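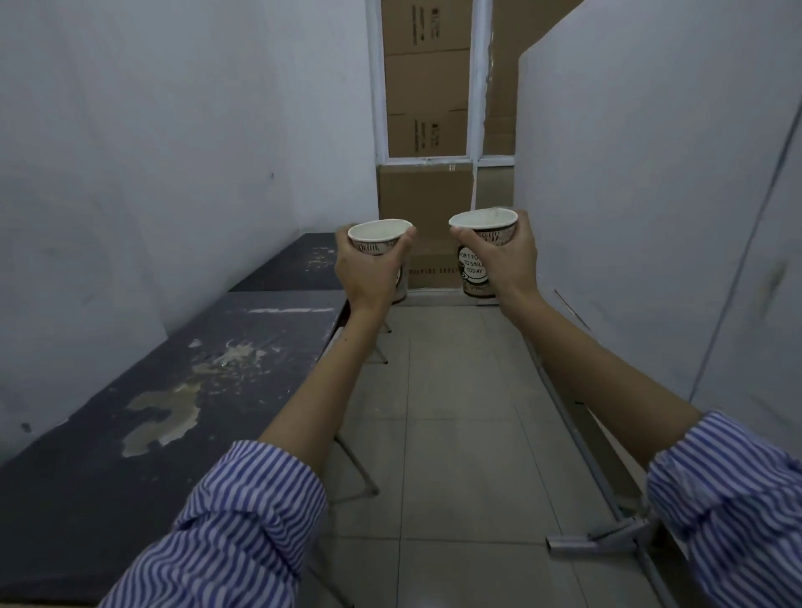

Re: [delegates-l] Voting weights for observer parties, draft 2

Search the archive
3 min read

From: Radwa Sqalli
To: delegates-l
Date: 7 December 2025

Ingrid,

Comments on section 4 inline. I have left the rest of the draft alone.

> Ingrid Fitzsimmons wrote:
> The Hurham branch has 1708 paid members and keeps one seat on the
> policy council. Under draft 2 an observer party gets a speaking
> right but no vote until it has been affiliated for two full
> congress cycles. Darragh thinks this is too long. Can we settle on
> one cycle before the text goes to the board?

One cycle is workable if the wording says when the cycle starts. Draft 2 uses "affiliation" in 4.1 and "admission" in 4.3, and the two dates differ. Affiliation is the day the board signs. Admission is the day congress confirms it. For the Truvska group the gap was seven months. I suggest "admission" throughout, with a line in the definitions.

On weights: the table in Annex B still uses the old membership base. The total should read 2698, which is the figure Mahmoud Filali circulated after the May audit. The threshold for a second seat then falls on a different row, so please rerun the whole column and check the rounding. Rule 33 rounds down. The spreadsheet rounds to nearest.

Rule 44 also needs a look. It lets a member party lend its vote to an observer "for the purpose of a single motion". Youssra Shehata used this twice at the last congress and the chair allowed it both times, but the minutes do not record which party lent the vote. If we keep the rule, the loan should be given in writing to the secretary before the motion is called. If we drop it, 4.5 has nothing to refer to and should go too.

I have no view on the Pindar amendment. It deals with youth delegates and can be taken separately - the board has not asked for both at once.

Please send draft 3 as plain text. The last file lost its clause numbers when I opened it.

Radwa

--
Radwa Sqalli
Rules and Credentials, Abdel Hamid office

This archive uses cookies to remember your display settings. Accept / Decline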